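Gripper closes too early on small bottles, then faults out

Oisín Doherty
November 22, 2021

Hi all, hoping somebody has run into this. We have a couple of arms working over a wooden bench, and the job is dull as anything: pick up a small bottle with a tapered nozzle, move it over, put it down. It was fine all through June. Now one gripper closes before the fingers are down far enough, pinches the top of the bottle, and the bottle squirts out sideways. Then the finger motor throws an overload and the whole arm goes limp. Last time it dropped onto the bench and I had my hand pretty close, so I'm a little spooked!

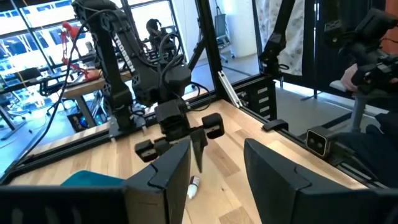 I've redone the zero position twice and swapped the finger motor cable. In 30 tries it failed 24 times. The other arm, same script, no trouble. What should I look at next?

Fongchan Yimyam

Stop reaching in there while it's powered, first of all. If torque cuts out on overload the arm will fall every time, so put something soft under it or set it to hold and back off slowly.

As for the early close, check the shoulder joint, not the fingers. I had one where the horn screws had backed out a hair (you could feel the play with the power off). Gripper height was off by just enough to miss. Tightened them, re-zeroed, and it's been good for 1000 cycles.

Bernadette Mac Giolla

Same thing happened to me and it was a bad motor, replaced it. Also lower your current limit.

Enda Daly

What Fongchan said about the screws. Mine were loose at the elbow though, so check them all while you've got the tools out.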